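## 4. Fitting and adjusting the backrest

Applies to the Jonirden folding bench, all versions from February onwards.
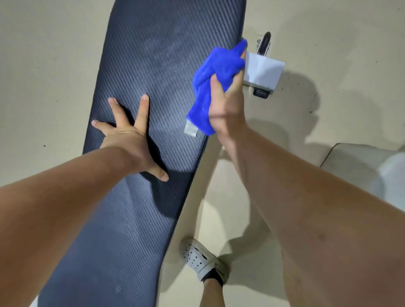 *Fig. 4: Bench pad, with one hand flat on the middle.*

You will need the 5 mm hex key from the parts bag. Leave the bench on level ground and keep children and pets out of the room until step 7 is done.

1. Stand the main frame on its rubber feet and open the rear leg until the catch clicks.
2. Lay the backrest bracket over the pivot tube. The stamped arrow faces the seat.
3. Slide the pivot bolt through from the left and add the washer and lock nut. Finger-tight is enough for now.
4. Hook the support strut into the lowest slot of the ladder rack.
5. Check that the backrest swings freely, then tighten the lock nut until it stops, and back it off by a quarter turn.
6. Push the locking pin fully home. The red band must not be showing.
7. Press down firmly on the backrest with both hands. If it moves, go back to step 4.

**Caution:** Never change the angle while someone is on the bench. Keep fingers clear of the ladder rack when lowering the strut.

**Note:** Maximum load is 300 kg, user and weights together. In the steepest position the limit drops to 177 kg.

### Care

Wipe the cover with a damp cloth and mild soap. Do not use bleach, solvent or furniture polish. Check the lock nut after the first week and once a month from then on.

Spare pins and washers are sold as the Emska kit. Quote the serial number from the label on the rear leg when ordering.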